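How to Get Your Cat Used to Nail Trims

By Stanisława Bielecka, Lorkance Cat Club

Most cats dislike having their nails trimmed the first few times. A lot of them will put up with it if you go slowly, and a few end up not minding at all. This guide covers the method we teach at the club's Sunday drop-in. It takes two to four weeks from start to finish with a cat who is new to it, and longer with a cat who has had a bad experience.

If your cat already bites or panics when you touch a paw, talk to your vet before you start. Sore joints can make paw handling painful, especially in older cats, and no amount of practice will fix that.

What you need

A pair of cat nail clippers. Scissor-style clippers are the easiest for beginners. I use a small pair from Urbańczyk, and the 99-cent emery boards from any drugstore are fine for smoothing a rough edge later.

Styptic powder or plain cornstarch, in case you cut too far.

Treats your cat rarely gets otherwise. Lickable treats in a tube work well, as the cat stays busy while you use your other hand.

A towel, mainly to sit on. We don't wrap cats in towels for this unless a vet tech has shown the owner how.

Good light. A desk lamp aimed at your lap beats an overhead light.

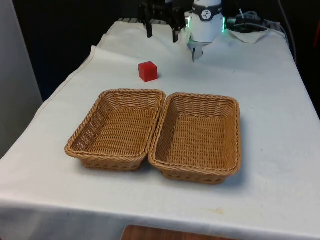 Two woven baskets and a small red cube on a white cloth.

Know what you are cutting

A cat's nail has a clear or whitish outer shell and a pink core called the quick. The quick holds blood vessels and nerves. You only want to trim the sharp, curved tip in front of it. On pale nails you can see the pink easily from the side. On dark nails you can't, so take off just the last hook and stop there.

Front paws have five nails, counting the dewclaw, which sits higher up on the inner side of the leg. The dewclaw never touches the ground and doesn't wear down much. If it gets missed for months it can curl around and grow into the pad, and that means a trip to the vet. Check it every time. Back paws usually have four nails and they tend to be blunter. Many owners leave the back ones alone for the first few sessions.

Some cats have extra toes. Look between them too, as small nails can hide in there.

Week one: paws only

Leave the clippers in a drawer for now. Pick a time when your cat is sleepy, such as after a meal or late in the evening. Sit next to the cat, or let the cat climb into your lap, and do the following.

Touch the shoulder, then run your hand down to the paw and lift it away again. Give a treat.

Do this three or four times and stop. The whole session should be over in under 60 seconds.

The next day, hold the paw for one second before letting go. Add a second each day as long as the cat stays relaxed. If the cat pulls away, let the paw go at once and make the next try shorter. Don't hold on to "win." A cat who learns that pulling works will usually pull less, and a cat who learns that you clamp down will leave when you sit down.

Signs that you can keep going: loose body, slow blinking, eating the treat right away. Signs that you should stop: tail flicking, ears turning sideways, skin twitching along the back, refusing the treat, or staring hard at your hand.
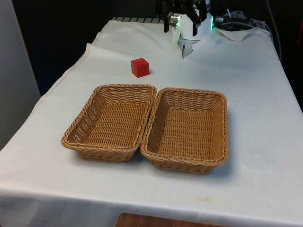
When the cat lets you hold a paw for five seconds, start pressing. Put your thumb on top of one toe and your finger under the pad, and squeeze gently. The nail will slide out. Let go, treat, and move to another toe. Do two or three toes per session and switch paws from day to day. Don't forget that the back paws are more sensitive on most cats, so give those a few extra days.

Week two: meet the clippers

Put the clippers on the floor near the food bowl or on the couch where you do the sessions. Let the cat sniff them. Give a treat for sniffing and another for ignoring them.

Next, get the cat used to the sound. Hold a piece of dry spaghetti in one hand and clip it in two, a few feet away from the cat. Treat. Over a few days, move the spaghetti closer until you can clip it right beside the paw. It sounds a lot like a nail being cut. One of our members, whose cat Omgate was afraid of every noise in the apartment, spent a full 20 days on this step alone. He now gets all his front nails done in one sitting.

After the sound, add the touch. Press a toe so the nail comes out, tap the clippers against it without cutting, let go, and treat.

Week three: the first real trim

Trim one nail. That's the entire session.

Hold the paw the same way you practiced. Turn the clippers so that the blades close from the top and bottom of the nail, and not from side to side. Side to side can crush or split it. Take a small piece off the tip in one quick squeeze, then give the biggest treat yet and put everything away.

The next day, do one or two more. Some people find it easier to keep a note on the fridge of which toes are done. If you get through one front paw in the first week, you're doing fine.

Where you sit matters more than people think. Most of our members do best with the cat facing away from them, back against their stomach, with the lamp to one side. Others have a cat who hates laps and will only allow it while lying on a windowsill. Work wherever the cat is calm. If two people are available, one can hold the treat tube while the other trims, but keep the second person in front of the cat where they can be seen. 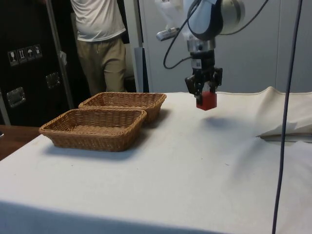

How often does a cat need its nails trimmed?

Every two to three weeks suits most indoor adults. Kittens grow nails faster and may need it weekly. Older cats often need it more often than they used to, as they scratch less and their nails get thick. If you hear clicking on a hard floor, or your cat keeps getting stuck in the carpet, it's time.

If you cut the quick

It happens to everyone who does this long enough. The cat will jerk and the nail will bleed, sometimes more than you would expect. Stay quiet and don't chase the cat. Press a pinch of styptic powder or cornstarch against the tip of the nail and hold it there for a minute or two with light pressure. Styptic powder stings a little; cornstarch doesn't, but it works more slowly.

Don't finish the paw that day. Wait several days, then go back to holding and pressing before you try the clippers again. If the bleeding hasn't stopped after ten minutes, or the toe looks swollen the next day, call your vet.
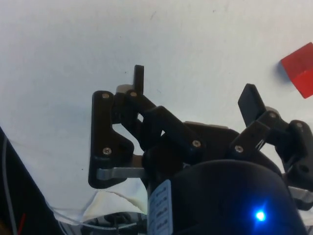 A red cube on a white surface.

Common problems

The cat eats the treat and leaves. Use something that takes longer to finish, or smear it on a lick mat next to you.

The cat is fine with one paw and not the other. Start over with the difficult one at the week one stage. If it's always the same paw, have it looked at.

The nails come out in layers. Cats shed the outer sheath of the nail, and you'll often find the empty husks near the scratching post. It's normal. Trimming can loosen one early, and it may look as if you took off more than you did.

The nails shred when you cut. Your clippers are probably dull. Replace them or have them sharpened.

You are dealing with a bad tangle of nerves yourself. Practice on spaghetti until the motion feels easy, or ask a groomer or vet tech to show you on your own cat. The Grestgate branch has a walk-in hour in September for exactly this, and you can bring your clippers along.

A trimmed cat still needs to scratch. It stretches the back and shoulders and leaves scent marks, so keep the posts where they are. Sisal posts should be tall enough for a full stretch and heavy enough that they don't wobble — a wobbly post usually gets ignored in favor of the couch. Cats who go outside need their points for climbing, so check with your vet before you trim a cat who spends time outdoors.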